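Renting a humanoid by the month: a talk with Vitória Veloso

Vitória Veloso has spent the last 11 years buying equipment for nursing homes and training wards. Since September she has been testing a service from Dimaculangan, a small company that rents out humanoid robots together with the software, the spare parts and a technician on the phone. Her test site is the practice ward at Ostham, where care assistants learn their work before they meet real residents.

I asked her first what made her sign the contract. "The price list was one page," she said. "With the other offers I needed a whole afternoon to understand what I would pay." The basic plan costs 964 a month and includes 40 hours of remote support. Extra hours are charged separately, and she advises new customers to ask for that rate in writing.

The delivery itself went well. The robot came in two cases, and the setup in the ward took one morning. The training was weaker in her opinion. "The manual is good if you already know robots. My people know beds and bandages. They wanted to know where to stand and which button makes it stop."

What it does at the bedside

The ward uses the robot for supply work only. It goes to the utility carts, and the staff teach it tasks with drawers and side baskets. Veloso is clear that it does not touch patients, and Dimaculangan does not offer this in any plan.

"A cart sounds easy," she told me. "But it is low, it is white, it has wheels, and every ward hangs something different on the side. Our supplier in Tisstead has three models and all of them open differently." Light was another subject she came back to. The robot throws its own shadow on the drawers when it stands close, and she would like the company to say more about this in the setup guide. 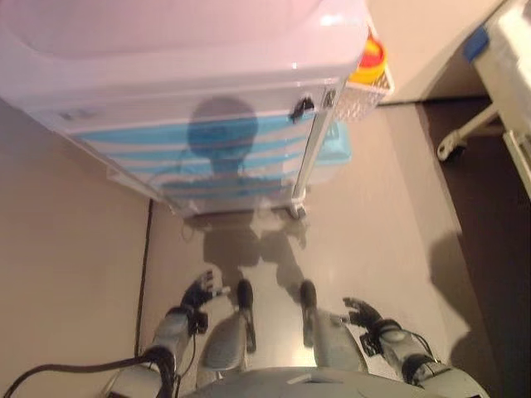

Would she renew?

Her answer was yes, for six months, and with conditions. She wants a shorter manual and a second stop button for the person at the door. She also wants the same technician each time -- in the first weeks she explained the ward again and again to new voices.

A sister site in Grurnmont has asked to borrow her notes. "I sent them everything, also the complaints," she said. "They have 100 beds and very narrow corridors, so they should measure first and call the company after."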